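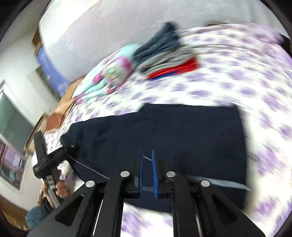

A avaria em Kamville foi numa noite de março, às duas e vinte, e Ildikó Fülöp só soube dela quando lhe mandaram repetir o trabalho. A mensagem da Maes pedia 300 gravações novas de dobragem de roupa em cima de uma cama, com atenção a "elementos soltos". Leu-a duas vezes de pé na cozinha e foi buscar as pinças. Estendeu a peça azul-escura no lençol de flores roxas, ao lado da roupa já dobrada, com o cordão branco e fino atravessado por cima. Aproximou os dois dedos pretos, de almofadas azuis por dentro, e disse em voz alta o número da gravação, como mandava o manual.

Trabalhava para a Maes havia um ano. As gravações saíam do quarto dela e iam parar a uma máquina chamada Clever, que dobrava roupa na lavandaria da residência Bradcombe. Nunca tinha visto a Clever a trabalhar. Tinha visto um vídeo, no primeiro dia, em que a máquina dobrava uma toalha sem pressa nenhuma e a pousava numa pilha.

À quarta gravação telefonou ao coordenador.

— O que é que aconteceu ao certo?

— A máquina pegou num cordão junto com o tecido — disse ele. — Puxou, o cordão prendeu-se na grelha da mesa e ela continuou a puxar. A funcionária meteu a mão para soltar aquilo.

— E?

— A pinça fechou outra vez.

Ildikó esperou.

— Tem um dedo partido. O indicador. Está em casa.

— A máquina não a sentiu?

— O sensor dizia que a pinça estava aberta. Estamos a ver isso. Entretanto precisamos dos cordões.

Desligou e ficou a olhar para a própria mão. As luvas deixavam-lhe a ponta dos dedos de fora e ela gostava delas por isso. Voltou à cama e fez a quinta, a sexta, a sétima. Apanhar a borda, levantar, trazer ao meio, largar. Quando o cordão ficava no caminho, afastava-o primeiro com a pinça da esquerda. Fazia-o devagar, para que ficasse bem registado.

Parou para almoçar com 42 gravações feitas. Comeu sopa. A chuva tinha começado e ela acendeu a luz do quarto, o que a obrigava a anotar a mudança na folha de sessão. Anotou.

Na gravação 80 fechou a pinça da esquerda sobre o cordão e não o apanhou. Tentou outra vez. Os dedos tocavam-se em cima e deixavam escapar o que estava em baixo. Abriu tudo, olhou para o visor do telefone, onde a abertura aparecia em milímetros, e fechou sem nada no meio. O visor dizia 4.

Fechou com mais força. 4.

Foi buscar a régua à gaveta da cozinha, abriu a pinça até ao fim e mediu. O telefone dava menos quatro milímetros, ou mais quatro, conforme o sítio do curso em que ela parasse. Não era sempre igual. Perto do meio batia certo, e era perto do meio que se fazia a verificação de todas as manhãs.
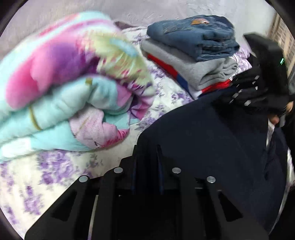 Fez a mesma coisa com a pinça da direita, que estava boa. Depois voltou à esquerda e repetiu as medidas em dez posições, escrevendo-as numa coluna nas costas da folha de sessão. Quando acabou eram quase cinco da tarde e tinha as costas doridas de estar debruçada.

O coordenador atendeu ao segundo toque.

— A esquerda está a mentir — disse ela. — Nos extremos. Fechada diz que está aberta quatro milímetros.

— Desde quando?

— Não sei. A verificação da manhã não apanha isto.

— Fez a verificação hoje?

— Faço todos os dias. É a meio do curso. Passa sempre.

Ouviu-o escrever.

— Quantas gravações tem com essa unidade?

Ela tinha o número à frente. Estava no topo da folha, porque a Maes pagava à peça.

— 700.

Ele deixou de escrever.

— A versão que está em Kamville levou as suas — disse por fim. — Não só as suas. Mas levou.

Ildikó sentou-se na borda da cama, no pouco espaço que as mantas lhe deixavam.

— Uma pinça fechada, na minha casa, ficou registada como aberta — disse ela. — E lá o sensor dizia que estava aberta.

— São coisas diferentes. Lá é o sensor da máquina. O seu é o da pinça de mão.

— A peça é a mesma?

Ele demorou.

— O fornecedor é o mesmo — disse.

Pediu-lhe que não desmontasse nada, que não apagasse nada e que pusesse a pinça na caixa em que tinha vindo. Alguém passaria a buscá-la. Quanto às gravações da manhã, que as marcasse como suspeitas. Quanto ao pagamento, ia perguntar.

— E a lavandaria? — perguntou ela.

— A lavandaria o quê?

— A máquina está parada?

— Essa mesa está parada. Há outra.

— Com a mesma peça?

Desta vez a demora foi maior e ela ouviu uma porta a fechar-se do lado dele.

— A outra trabalhou hoje no turno da tarde — disse. — Entra outra vez às dez da noite.

— Então são cinco horas.

— Ildikó, isso não passa por mim.

— Por quem passa?

Ele deu-lhe um nome e um número de telefone. Ela escreveu-os por baixo da coluna de medidas. Ligou e foi parar a uma gravação que indicava o horário do escritório. Ligou então para a residência Bradcombe, cujo número estava na internet, e pediu que lhe passassem a lavandaria.

Atendeu uma mulher com muito barulho por trás.

— Boa tarde. Chamo-me Ildikó Fülöp, trabalho para a Maes. Gravo as dobragens.

— As quê?

— A roupa. Ensino a máquina a dobrar.

A mulher disse a alguém que baixasse a água e voltou ao telefone.

— Diga.

— A segunda mesa. Peço-lhe que não a liguem esta noite. O sensor da pinça pode dizer que está aberta quando está fechada. Não tenho a certeza de que seja igual ao meu, mas no meu é assim.

— Isto é da parte da Maes?

Ildikó olhou para a pinça, que ainda estava em cima da cama.

— É da minha parte — disse. — Se a ligarem, pelo menos que ninguém lá meta a mão sem cortar a corrente. No botão vermelho não basta, tem de ser na tomada.

— Espere, que eu escrevo. Soletre-me o seu nome.

Soletrou-o duas vezes, por causa dos acentos. A mulher agradeceu e disse que ia falar com a encarregada, que a colega com o dedo partido era prima do marido e que naquela noite, por ela, dobravam tudo à mão.

Ildikó guardou a pinça esquerda na caixa e fechou-a com fita-cola. Por cima escreveu o número da unidade, a gravação em que tinha parado e a palavra "fechada", seguida do que o visor indicava. Depois mandou a coluna de medidas ao coordenador, fotografada com o telefone, e pediu recibo de leitura.

Faltava arrumar a cama. Dobrou a peça azul-escura com as mãos, meteu o cordão para dentro e pô-la em cima das calças de ganga. Às dez menos um quarto o recibo ainda não tinha chegado. Vestiu o casaco e voltou a ligar para Kamville.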